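Kemo Tabletop Practice Kit
Cell layout guide, floor templates and checklists for small arms working with everyday dishware

Overview | What's in the kit | Good practice | Ordering

If you run a small robot arm over a table full of plates, bowls and cups, you already know how much of the day goes into things that have nothing to do with the arm's code. Where does the cable go? Who is allowed to lean in? Is today's layout the same as the one in yesterday's log? The Kemo kit puts all of that on paper and on the floor, and we love how much calmer a work area gets once it's there.

We started writing these rules in March for our own benches. Gyu-bin Ko drafted the first version on the back of a packing list (it still hangs by the door), and So-yul Choo turned it into the printed guide you get today. It's meant for labs, classrooms and small shops, and you can read the whole thing over lunch.

What's in the kit

Printed guide, spiral bound, 70 pages
Laminated checklist cards, 23 in the set, one per task
Floor template for squares of 900 mm or 800 mm
Floor tape and cable labels
Blank layout sheets, drawn from overhead, for marking where each dish starts
Logbook with room for two sets of initials per run

The guide covers single arms on a fixed table. It doesn't replace the risk assessment you need for your own site, or the manual that came with your arm. Keep both next to it.

Good practice at the table

Use a plain, matte cloth and pull it tight. Folds catch gripper fingers and tip cups over, and a shiny surface gives cameras a hard time. Dark green is our favorite. Bright plastic dishes stand out on it beautifully, and plastic forgives a bad grasp.

Write the starting layout down before power goes to the arm. Mark each dish by type and color, and mark its pose too: upright, tipped or upside down. A tipped bowl is a perfectly good starting condition as long as the sheet says so! What ruins a week of runs is a bowl that one person logged as tipped and the next person set straight.

When two dishes share a color, say which is which. "Yellow cup, upper" and "yellow cup, left" are fine. "Yellow cup" alone is a rejected sheet.

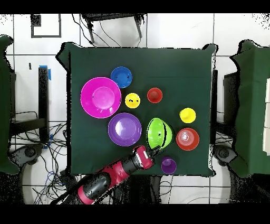 Chae-won Jin wrote to us that the layout sheets were the part her group resisted most and now refuses to work without, though she'd like the card on shared colors moved to the front of the set. She also wants a stricter rule for hands: one person resets the dishes, the same person calls it clear, and no one else speaks until the arm is moving again. We liked that so much that it went into the current edition as Card 4, and the shared colors card is now Card 2.

Good practice on the floor

Cables are where we get pushy. Run power and signal lines away from the side where people stand, label both ends, and tape down anything that crosses a walkway. Loose coils go under the table or behind a stand, never beside a wheeled base. Lock the casters and check them by hand at the start of each session.

Tape the outline of any stand that should stay put. If somebody bumps it, you can put it back in seconds - and you'll know that it moved, so the log can say so.

The stop button belongs within reach of the person resetting the dishes. Test it first thing, with the arm moving slowly and nothing in the gripper. Then initial the log.

Ordering

Kits ship flat. Extra card sets and layout pads can be ordered separately, and the floor template comes in both sizes with every kit. For classroom orders, or a question about whether the guide suits your arm, write to Reynaldo Gatchalian on the Kemo support desk. He enjoys a floor plan, so send one along.

Guide text last revised September 28, 2020.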